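Robot teaching by demonstration

Teaching by demonstration is a way of giving a robot a task by having a person carry it out through the machine. The operator either moves the arms by hand or steers them by remote control — the second is usual for two-armed humanoids. Joint positions and camera views are saved together as one episode.
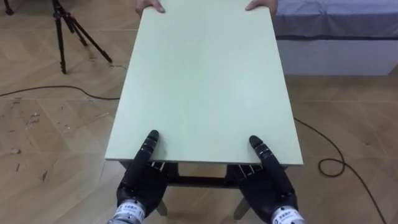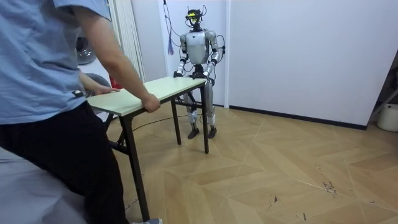 Shared handling of a table, with a person at one end and a humanoid at the other.

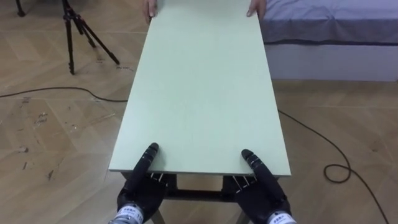 Norach has argued that shared tasks need more episodes than solo ones, as the human partner never moves the same way twice. Quintero disagrees, and puts the difference down to operator skill.

Published sets vary in size. The Birnholm set, released in April, holds 261 episodes of two-person handling, of which 103 were recorded by new operators. Most last around 30 seconds.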